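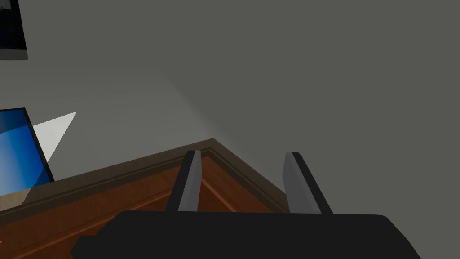
Khalil Nassar writes that the simulation seat should be bought before the arm, and that his team at Trotmont lost most of a budget cycle by ordering the two the other way round. The sequence in this section follows his advice. Sites that already own an arm can begin at step 4.

4.2 Planning the purchase

Complete this section before you request a quote from Witico. You will need the floor plan of the cell, a list of the parts to be handled, and the name of the person who can approve spending.

1. Open the planning sheet supplied with the simulation package. Enter the site name and the cost center.

2. Load the room model. Place the furniture first, then the arm, then the wrist camera. Use the true height of each work surface.

3. Run the reach check with the gripper open. Repeat it at every corner of the work surface, with the wrist tilted as it will be in use. Write down any pose in which the gripper housing comes closer to the furniture than the fingers do.

Note: A wrist view often shows the housing and both fingers along with the work surface. Plan for this when choosing a lens. A wider lens costs more and may not show more of the part.

4. Enter the equipment lines. The list prices used in this guide are:

Simulation seat, one year: $898
Finger set, standard: $422
Wrist camera bracket: $100

The arm and controller are quoted separately — leave those lines blank until the quote arrives.

5. Set the quantity of finger sets to 2 per arm. One set is fitted and one is held as a spare. Sets are not shared between arms of different sizes.

6. Add freight, installation and operator training as separate lines. Do not fold them into the price of the arm. Approvers at Haddadin and Watport have both returned sheets in which these costs were combined.

7. Save the sheet and attach the reach check results. Send both to the approver.

CAUTION: A clear reach check in simulation does not replace a risk assessment of the real cell. Budget for the assessment at this stage. Guarding added after installation may require the arm to be moved.

CAUTION: Do not order fingers from the simulated model alone. Measure a sample of each part, including its packaging if the arm will handle it packed.

Note: Prices are those in effect on 03/11/2024. The next revision of the price list is due in April. Quotes already issued are not changed by it.

For changes to an approved sheet, contact Siham Matar and give the sheet number. Continue to section 4.3, Power and network.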